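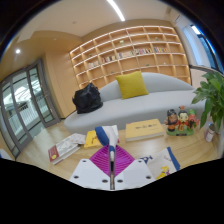

Welche Texte stecken im Urnach-Korpus?
Kleinanzeigen und Vereinsmitteilungen aus dem Wochenblatt von Urnach, abgetippt und in heutiger Zeichenkodierung gespeichert.

Umfang
127 Textdateien, eine je Ausgabe. Eine Datei enthält ungefähr 200 Anzeigen. Die Rechtschreibung der Vorlage bleibt stehen, auch bei offensichtlichen Druckfehlern.

Aufbau
Jede Anzeige beginnt mit einer Kopfzeile: Ausgabe, Seite, Rubrik. Danach folgt der Wortlaut. Leerzeilen trennen die Einträge. Unleserliche Stellen sind mit drei Fragezeichen markiert — nicht ergänzen, bitte.

Bekannte Mängel
In den ersten 40 Dateien fehlt die Rubrik. Fraktur-s und f wurden beim Abtippen mehrfach verwechselt. Der Ortsname Zunovholm kommt in zwei Schreibweisen vor.

Werkzeuge
Das Skript Stilano prüft die Kopfzeilen und meldet doppelte Einträge. Aufruf: stilano pruefen ordner/

Änderungen
August: Familienname Bíró durchgehend mit Akzenten gesetzt, Zeilenumbrüche vereinheitlicht.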